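Consumer Claims and Evidence
Unit 2: Old glass, old stories

Reading before class: the Sallden catalog extract and the two price lists in the course folder. Bring a pencil. We mark up the catalog pages by hand.

What this unit covers

Last time we looked at claims made about new goods, where there is at least a maker to write to. Secondhand goods are harder. The maker may be gone, the seller may know very little, and the words used in the listing have usually been copied from some other listing. Colored table glass is a good place to study this, because the claims are short, the prices are low enough that few buyers check, and the same five or six words turn up again and again.

The working rule for the unit is dull. Ask what a claim would look like if it were false, and then ask whether you could tell the difference from where you are standing. With most listings you could not.

Words to be careful with

"Vintage." It has no fixed meaning in ordinary selling. Some dealers use 20 years as a cutoff and others use whatever suits the shelf. In the Valtonen price list it is applied to a bowl that the same list, two pages on, calls "new stock." I wrote to ask and got a polite reply that did not address the question.

"Depression glass." In the strict sense, this is machine-made American glass from the late 1920s through the 1930s or so. In the loose sense, it is any old-looking colored glass. Sellers move between the two senses freely. The date is in the strict one and the plate is often in the loose one.

"Hand-finished." Finished how? A person who wipes a plate and puts it in a box has used their hands. Unless the seller names the step, treat the word as decoration.

"Rare." Compared with what? You need some idea of how many were made and how many are for sale now. The Sallden extract has 28 lots marked rare. If you find a production figure for even one of them, bring it to class.

Color as evidence

Color is the first thing buyers notice and the thing they lean on most. Amber is a fair test case. It was popular in the 1920s and 1930s, popular again in the 1960s and 1970s, and it is made today. So a seller who says "amber, therefore thirties" has skipped a step or several. The color narrows things down very little by itself.

Color is also less steady than people think. Thick glass looks darker than thin glass of the same batch. A plate looks different over a white cloth and a dark table, and different again at a window. The Cladedbridge guide prints a strip of "true amber" shades for matching against your own pieces. I would not use it. Printing shifts color, screens shift it more, and the guide says nothing about the light it was photographed in. 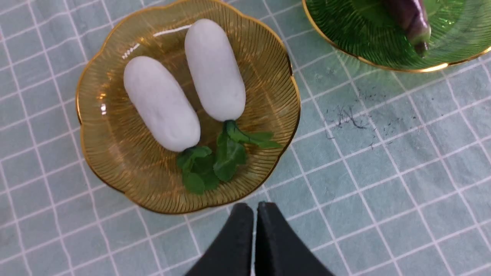
Fig. 1. Amber glass plate with scalloped outline and gold-colored rim, on a patterned cloth.

Shape is somewhat better evidence than color, but only when matched to a maker's own drawings or a dated catalog. "Scalloped" covers hundreds of patterns. Two edges can look alike in a listing and differ by a lobe or two when the pieces are side by side. Pattern names found online should be traced to a printed source. In my experience the trail often ends at another seller.

A metallic edge is weaker still. Gilding could be put on at the factory, by a decorating firm that bought plain blanks, or much later by someone at a kitchen table. Wear on the rim shows use, or rough washing. It does not give a year. A bright rim does not prove that a piece is new, either. Some plates spent their lives in a cabinet.

The black light test

You will hear that a black light settles the matter. It settles a smaller matter. Some glass glows because of what was added to it, uranium and manganese being the usual candidates. A glow tells you something about the recipe. Recipes were used for long stretches and in many places, and the lamps people buy vary a lot. The Diridska leaflet calls its lamp "proof of age in seconds." Write down exactly what would have to be true for that sentence to hold.

For class

1. Take one listing from the Sallden extract. Underline every statement that could be checked, and circle every one that could not.
2. For 2 of the underlined statements, say what source you would need and whether a buyer could get it before paying.
3. Rewrite the listing using only what the seller could know from handling the piece. Most rewrites come out very short. Leave them short.

Written answers go in the folder by noon. Next unit: thread counts.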